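Opinión sobre la pinza manual Plotidora, probada en la jornada de puertas abiertas de Marsden

Valoración: 4 de 5
Escrito por un visitante, 20 de mayo

Fui a la jornada de puertas abiertas del taller de Marsden porque quería probar la Plotidora antes de pedir una para nuestra asociación. Es una pinza que se lleva en la mano, con una cámara encima, y sirve para enseñar movimientos a un brazo robótico sin tener que mover el brazo. Uno coge los objetos con ella, el ordenador graba, y después se entrena el programa con esas grabaciones. El español no es mi lengua materna, pido paciencia si alguna palabra técnica no es la más correcta.

La entrada era libre, pero para usar la pinza había que apuntarse en una lista. A mí me tocó el turno 41 y esperé bastante, en un pasillo donde no había sillas. Mientras tanto se podía mirar la demostración de Prundow, que enseñaba un brazo pequeño ordenando piezas en cajas. Bonito de ver, aunque muy lento, y el público se cansaba pronto.

La explicación la dio Ashley Parsons, del equipo de Triluditz, que fabrica la pinza. Habló despacio y contestó a todo, también a las preguntas incómodas sobre el precio. Me gustó que no prometiera milagros. Dijo que para una tarea sencilla de coger y dejar un objeto ellos graban 300 repeticiones, y que si la persona que graba tiene prisa, el robot aprende también la prisa. Esta frase la he repetido ya varias veces en casa.

Después, la práctica. El peso me pareció razonable, pero la muñeca lo nota al cabo de un rato. El gatillo tiene un recorrido largo y suave, y permite cerrar muy poco a poco, cosa que agradecí con los objetos redondos. Lo que más me costó fue acercarme con el ángulo correcto. Uno tiende a mirar el objeto con sus propios ojos y se olvida de que lo importante es lo que ve la cámara. Hice dos intentos malos antes de entenderlo, y al tercero ya miraba casi solo la pantalla. 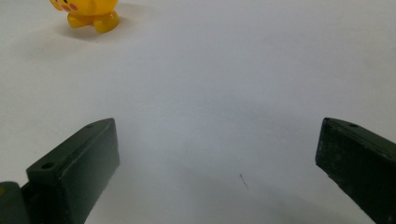 Vista desde la pinza: los dedos abiertos sobre la mesa blanca y la figura amarilla todavía lejos, arriba a la izquierda.

Los dedos son de un verde oscuro y tienen una forma bastante angulosa, con la punta cuadrada. Se les ven marcas y rayas pequeñas. A mí no me molesta en una herramienta de trabajo, pero quien compre una nueva debería preguntar cuánto cuestan los recambios. Yo pregunté y me dijeron que la lista de precios sale en octubre. Le quito un punto por esto y por el manual, que de momento existe solo en inglés y tiene 2 páginas.

Otra cosa mejorable es el cable. Sale por detrás del mango y tira un poco hacia abajo cuando se levanta el brazo - con una pinza de soporte en el hombro seguramente se arregla, pero tendría que venir en la caja.

¿La recomiendo? Para un club o una escuela, sí, siempre que haya alguien con paciencia para grabar. Para una persona sola en su casa me parece demasiado gasto. Nosotros vamos a pedir una en préstamo primero, Triluditz ofrece esta posibilidad y hay que escribirles con el nombre de la entidad y una dirección de entrega.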